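Last updated: January
12 comments · 44 shares

The Night Shift in Skovby

I came to Hamstead's small lab at 5 in the evening, when the others put on their coats. My work was to teach the arm to build a burger. I moved the handles, the arm followed, and the computer kept everything.

The lettuce was difficult. It slipped, and I had to delete the whole try and begin again. By midnight we had 103 good ones — I say "we" because I had started to talk to it.

"Tomato now," I said. "Slowly." 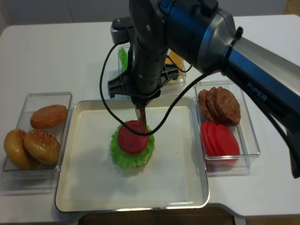

Number 457

In spring they let it work alone. I stood near the door with my bag. The arm stopped over the tomato for one second, and I felt my own hand become careful. It was my pause. I always waited there, and I had never noticed.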